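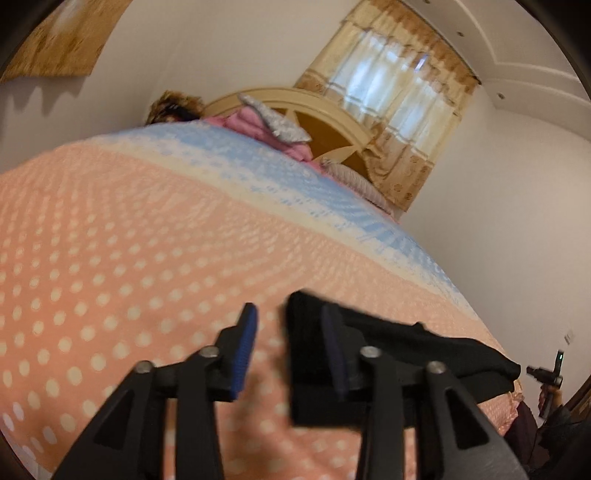
3.2 Building and trying the hand-held gripper

The Brovard gripper was designed to be made without a machine shop. All of the work was done between a spare room at home and the Clodetlow shared workshop, where members book a bench by the hour. The first design followed a parallel rail layout, which jammed whenever the load sat towards one side of the jaws. We dropped it in favour of linked arms and kept the trigger from the earlier version.

Each half of the gripper has a wide outer arm and a narrow inner link, and these meet at a bracket that carries the finger. The two halves mirror each other. The links hold the fingers close to upright as they travel, so that the pads meet face to face over most of the range. A recess in the side of each outer arm saves weight. Figure 2 shows the arms and jaws in the open position over a bed, with a folded black garment next to the left finger and partly behind the right one.

Most of the trouble came from the pivots. Screws tightened enough to remove side play made the trigger stiff, and screws left looser let the fingertips drift out of line. Bhavana Kurian suggested fitting a short sleeve over each screw so that the head clamps on the sleeve and leaves the arm free to turn. This cured the stiffness, although the sleeves have to be filed to length by hand and we spoiled several before finding a good way to hold them. A finished gripper weighs 780 g including the handle.

The pads went through more changes than any other part. Smooth pads slid on thin cotton and tended to push a folded edge away before it could be gripped. Ribbed pads hold better, and we settled on these, glued to the inner face of each finger. The fingers end in a point, which helps in getting under a hem or the corner of a towel. It is less useful on knitted fabric, where the point can catch in a loop.

Trials were run in ordinary rooms with the bedding left as it was. A bed is harder than a bench because the cover gives way under the fingertips and may be picked up along with the garment. Of the 27 grasps attempted on folded clothes, up to 20 could be counted as clean, depending on how a grasp that also lifts the cover for a moment is scored. We report the stricter count in the Bouzid table and the looser one in the appendix.

Two faults remain. The outer arms flex slightly when a heavy garment is lifted by one end, and the trigger spring loses tension with long use. A stiffer arm has been drawn up and will be made at Clodetlow in September. The spring will be replaced with the type used in the Zakier handle, which needs a deeper pocket behind the trigger but no other change to the body.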